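Speaker notes: the Tawhiri two-hand kit, three months in
Slot: 17 minutes plus questions. Slides 1 to 6.

Slide 1. Title. Say who we are: Dolden, contract packing, short runs, mixed goods. We took the Tawhiri kit on trial from Wevia in January. We pay the same rate as any other trial customer. Wevia has not seen these notes.

Slide 2. What comes in the kit. Two arms, two hands, a controller, the River software license and 11 hours of remote setup. Tables, covers and lighting are extra. Setup used nine of the 11 hours, mostly on calibration. Mention that the license is per controller and does not move to a spare. 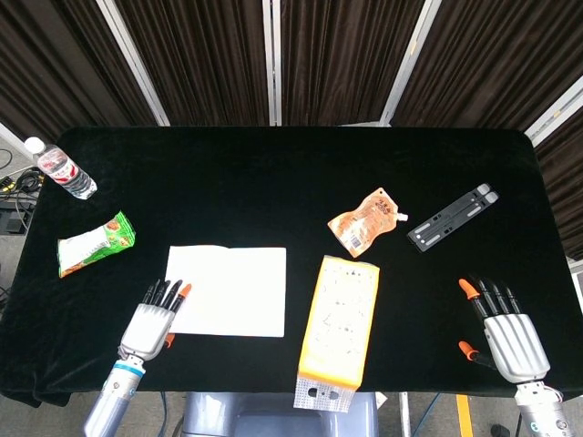
Slide 3. Item handling. Our trial set is mixed on purpose, and each item is scored by itself. Rigid boxes went well. Soft packs were slower, and the orange spouted pouch is the one to talk about: the film creases, so the grasp point River proposes moves between attempts. A bottle lying on its side is a separate setting in the menu, off by default. Turn it on. Flat paper is the weak spot. With the fingertips over one corner of a sheet, as on the left, the software still reports "contact uncertain" and waits for an operator. Wevia lists this as a known issue with no date for a fix.

Slide 4. Numbers. 300 attempts in the scored run, 77 operator prompts. Most prompts were for paper. Do not quote a cycle time; ours includes a network delay that other sites will not have. If asked, offer the log afterward.

Slide 5. Support. Tickets answered the same working day. Replacement fingertips took longer than the quote said. The manual covers the old wrist menu, so use the online version.

Slide 6. Where we stand. Trial extended, paper excluded from scope. Purchase decision after the next River release. Leave the contact slide up for questions.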